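How Do You Test a Robot's Fingers?

Your hand can pick up a grape without squishing it, then grab a heavy book a second later. Robots find that really hard! Their "hands" are called grippers, and lots of them have just two fingers.

At the Stonura workshop, Agnes Myklebust and Rainer Weidemann try out grippers all day long. This month they're comparing two kinds, Tora and Mandus. Before a gripper ever goes on a robot arm, a person holds it and does everyday jobs with it, like moving a lamp or closing a box. It's a super way to find out what the fingers are good at!

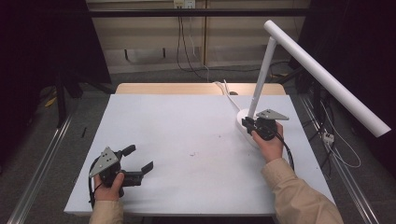
Every gripper gets 100 tries at each job. Did it hold on? Did it slip? Agnes writes it all down. On the cup job, Tora scored 89, and everybody cheered. Mandus is better with flat things like coins (coins are so tricky!).

Round things are the toughest, because they love to roll away.

Want to be a gripper tester too? Use only your thumb and one finger, and try to pick up 5 things: a sock, a spoon, a pencil, a coin and a ball. Which one was hardest? Now try it wearing mittens!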